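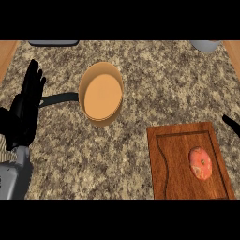 Speckled granite countertop, computer rendering.

Visit to the Jesthorpe screenwriting and production open day

I signed up for the Jesthorpe open day mainly for the talk on pitching. I have a kitchen-table drama that has been through more drafts than I want to admit, and I have never shown it to anyone who reads scripts for a living. The ticket covered the talks, the script desk and a tour of the building. Lunch was extra.

Registration opened at nine and the line moved slowly. They gave out a name badge, a floor plan and a sheet of sample loglines. The floor plan had the wrong number for the main talk room, so quite a few of us came in late and stood along the wall for the first part.

Ilham Samir gave the opening talk. She reads for Mansour, a small company that makes low-budget features, and she spent most of her time on first pages. Her advice was to name fewer characters early on and to cut any camera direction a reader can do without. She put up two versions of the same page and had us mark where we lost interest. I marked the same line in both. She takes queries by email only and asks for a one-page synopsis with the script.

After that I went to the script desk. You got 14 minutes with a reader, and they kept to it. Mine was Aurel Filip, who teaches the evening course at Jesthorpe. He had read my first ten pages and said the argument between the sisters should start on page two. He also said my title was hard to remember. I wrote both things down. He was polite and did not soften anything.

The tour took in the two edit rooms, the sound booth and a storage area full of light stands. The edit rooms run Pamon for scheduling and script breakdown. A student showed us how it pulls props and locations out of a script and sorts them by shooting day. It missed a car that was only mentioned in dialogue, and she had to add it by hand. I asked about the price and was told that students get it through the school. Gavau had a table in the hallway with books on budgeting and contracts. I bought one on option agreements.

The last session was a table read with actors from the acting program. About 55 people stayed for it. The piece was a short comedy set in a tire shop, and hearing it aloud was more useful to me than the panel before it, which ran over and took only one question from the floor.

Parking is behind the building and fills early. The next open day is in December, and script desk slots have to be booked ahead by email.

Contact | Copyright Jesthorpe Visit Notes | Back to top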